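Zelstead bench (robot build)

From the Rurnmont Makers Wiki. Last edited 2020-06-23. This article needs more sources.

The Zelstead bench is a two-armed robot setup built by members of the Humside shared workshop. Named for the street the workshop used to be on. Main builder and current keeper is Jaqueline Quintero. It is used for hand practice on small tabletop objects, mostly knobs, and for teaching the Tran evening group how to tune finger motion. See also: Humside workshop, Knob task, Cable routing.

Background

Started in November as a one-arm build. Quintero had the left arm working on a folding table in her garage, moved it to Humside when the garage got too cold for the batteries in her other projects. Second arm added over the winter. First budget was 400 dollars for everything except the arms and hands, overspent early, mostly on cable and connectors. The members voted another 300 after that.

Early version had no walls. People walked by, shadows moved, the vision code lost the object over and over. Walls went up next and most of that trouble stopped.

Layout

Wood-grain table, white panels behind it and along the side. Panels are plain on purpose, no posters, no tape marks. Members do ask to hang things there. Answer is no.

Arms are black, each with a metal wrist and a white-backed hand. Cables run outside the arm, not through it. This was argued over for a long time on the talk page. Outside won out, easier to swap, and you can see a bad bend before it turns into a dead finger. Leave slack at the wrist. The loop should hang away from the arm when the elbow is folded and still not go tight when it's straight. 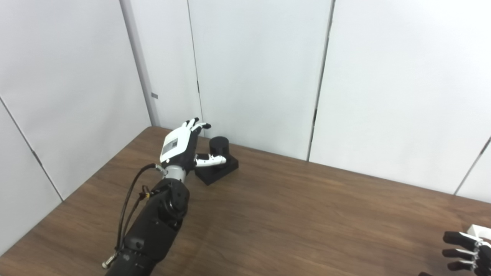

Slack is checked by hand at the start of each session, power off. Turn the wrist to one end of its range, then the other, watch the connector. If it gets pulled, redo the tie lower down. Do not add a second tie close to the connector, that was tried and it broke the strain relief on two cables.

The knob task

Standard first task for new members. An upright black cylinder on a black base goes on the table and one hand has to come up to it, close thumb and fingers around it, and let go again without shoving the base. Sounds easy. The base is not fixed down, so any sideways push shows up right away.

Usual order of work:

Park the hand you aren't using. Back and well clear, palm down is fine.
Set the base at a slight angle. Square to the table is a bad habit, the code ends up only working square.
Bring the working hand in from the side, slow speed.
Stop short. Look at the thumb before closing anything.
Close thumb first, then fingers. (Some members do it teh other way around, see talk page.)
Open, back off, log it.

A full set is five tries with the base turned a bit each time. Write down the bad ones too.
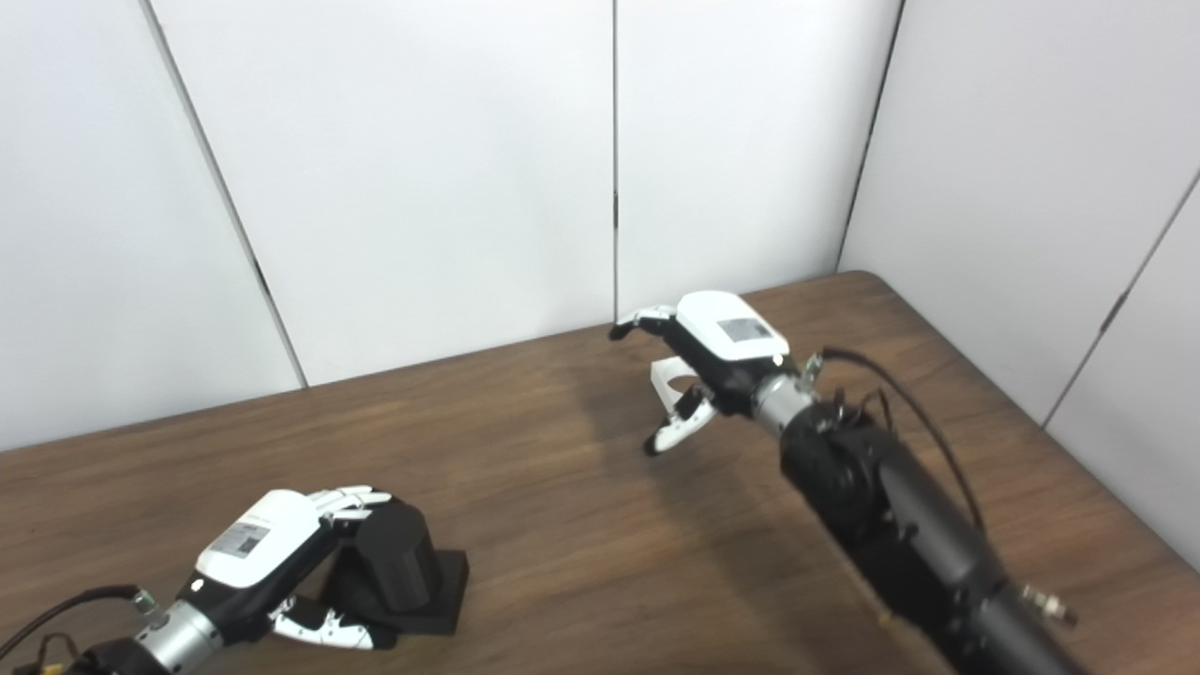
Left hand at the knob, right hand held back over the table.

Black on black is hard for the vision side. Quintero picked a dark knob anyway, since the matte surface gives less glare than the shiny one used at first. A lighter base has been suggested, not done yet.

Thumb problems

Most failed tries come from the thumb. It sits low and sticks out sideways, so it gets to the object before the fingers do. If the hand comes in too low the thumb hits the base. Too high and it goes over the top of the cylinder and has nothing to close on.

Fix used now is a wrist height offset, set per hand, saved in the settings file under the hand's own name. Left and right are not the same and can not be copied across. Copying them cost one member a whole evening. After any wrist bolt is loosened the offset has to be done over.

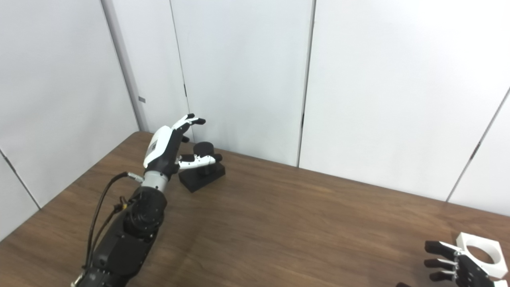
Thumb reaching over the knob during the left-hand approach.

Viewing angle matters too. From the head view the thumb can cover part of the cylinder and it is hard to tell touching from nearly touching. Get down at table height and look from the side before you change any numbers.

Known issues

Glare from overhead lights on the table top. Waxing made it worse, please don't wax it.
Panel seams sometimes picked up as edges by the old vision script. New script ignores them, mostly.
Left wrist connector works itself loose. Push it in, check again half way thru the session.
Cable ties dry out and snap. Spares in the drawer under the bench.

Use by other groups

The Tran group has the bench for two sessions a month. They keep their own settings file. Anybody else has to ask Quintero first and do the knob task with someone who has done it before. Power switch stays within reach of the second person, not the one at the keyboard.

Planned changes

Lighter base for the knob. Printed cable guides in place of ties. A lid task (jar, screw top) once both offsets hold steady for a month.

Categories: Humside builds | Two-arm robots | Articles needing sources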